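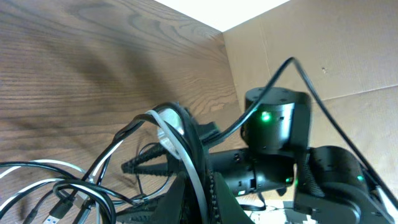 Wood Care Tips for Lazy People Like Me

I oil my wood surfaces in October, before the heating goes on, and then I mostly leave them alone! Wipe with the grain, never across it, and wring the cloth out till it barely feels damp.

For sanding I start with 214 (an odd grit, I know, but it's what the shop in Clidberg stocks) and finish with 300. Two thin coats of oil beat one thick one — the thick one stays sticky for days, ask me how I know.

White cup rings? A dab of plain mayonnaise, left overnight, got rid of mine. And please spread oily rags out flat to dry outdoors, they can catch fire if you ball them up.

Updated 16/11/2024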